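Standing up again

Irén Vass had her stroke on a bus. She was 49, she had a bag of shopping between her feet, and she remembers being annoyed that her left hand would not pick it up. She spent ten weeks on the ward and came home to a second-floor flat with a stick, a folder of leaflets and an appointment for August.

What she wanted was somewhere to go in between. The leaflets told her to keep active and gave drawings of a person squeezing a ball. Her hospital physiotherapy had ended with the discharge, and the waiting list for the community team was long. A neighbour mentioned a table tennis session at the Viller sports hall, run for people whose movement had been affected by stroke, Parkinson's or injury. She went along to watch and was handed a bat.

The Viller group has been meeting for four years. It started with two tables and now fills the smaller hall on weekday mornings, with a seated section at one end. The sessions last an hour and a quarter. Players begin with balance work at the wall bars, move on to catching and throwing, and only then go to the tables. Rallies are scored by length, so both players are working to keep the ball going. The longest on the club's board stands at 256 shots. 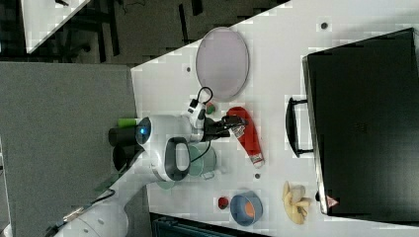

The arm and the red bottle, with the white tabletop beneath.

Coaches say the sport suits this kind of work for practical reasons. The ball is light and the distances are short. A player with one good arm can serve by resting the ball on the bat and tipping it off. Someone who cannot stand for long can play from a chair and swap sides when tired. Each shot asks for a small step, a turn of the trunk and a decision, and a player may make several hundred of them in a morning without thinking of it as exercise.

Vass played seated for the first three months. Her left hand stayed in her lap, and the coach asked her to put it on the table instead, where she could see it. Later she was asked to hold spare balls in it and pass them over one at a time. She dropped most of them. By the winter she was standing for half the session and using the left hand to toss the ball for her own serve.

The club has since joined a small league. Okabe and Skemik, two groups in neighbouring towns, play by the same rules, and the three meet for a day of matches called the Nomirance Cup. The next one is on Sun 8 January, with doors open from half past nine. Teams are mixed by ability and drawn on the morning, so nobody can turn up with a fixed partner. Spectators are welcome and there is level access from the car park.
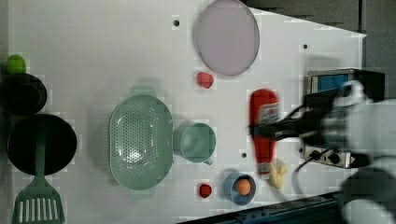 Paying for it all is harder than running it. Viller charges members four pounds a session, which covers the hall but leaves the coaching short, and the last round of fundraising brought in £478, enough for a new net set and part of a term's fees. The coaches would like to add a kitchen morning, as many members say that cooking is where they notice a weak hand most. A grant application went in before Christmas.

Progress is uneven, and the group's coaches are careful about promises. Some members improve quickly and then stop. Others come for a year and would say that their walking is much the same, but that they sleep better and get out of the house. New members need a note from their GP or physiotherapist, and a coach sits down with each of them before the first session to go through medication, falls and how far they can reach.

Vass now helps with those first meetings. She still uses the stick outdoors, and her left thumb is slow in cold weather. She has been drawn to play in the opening match of the Nomirance Cup last year and the year before, and lost both. She takes the bus to training, and carries her own bag.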